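I went to the Numalport energy open day on Tuesday expecting to be sold something, and I was. The bus from the station took 30 minutes, most of them spent watching a video about Teltaveck, the storage plant the ministry wants us all to be proud of.

Tibor Kerekes, who speaks for the developer, gave the welcome. He used the word "independence" five times before he got to a number. The number was 606 million, and it turned out to be the budget before grid connection. When Boglárka Tóth from the district council asked what the connection would cost, he said the figure was being finalized. It was being finalized last June too.

Then came the walk through the halls. Guides kept us moving, and any question about money was sent back to Kerekes, who had stayed behind with the coffee. 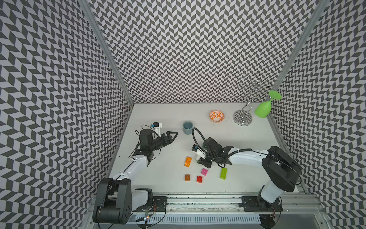

The jobs claim deserves a harder look than it got. The brochure promises 85 permanent positions. Máté Gál, a union man who has sat through more of these than I have, asked how many would go to people living in the district. The answer was a long one about training partnerships. I wrote down all of it and can't find a figure.

The politics are not hard to read. The government needs a project it can cut a ribbon on before the vote, and the opposition doesn't want to be caught against clean power. So Zoltán Szűcs, who called the plan reckless in the spring, stood near the front and clapped. I asked him what had changed. He said the tone of the debate.

Lunch was good. The feedback form had a box for "What impressed you most?" and none for anything else. I left at three with the brochure and a promise that the connection estimate would be sent by email. It hasn't come.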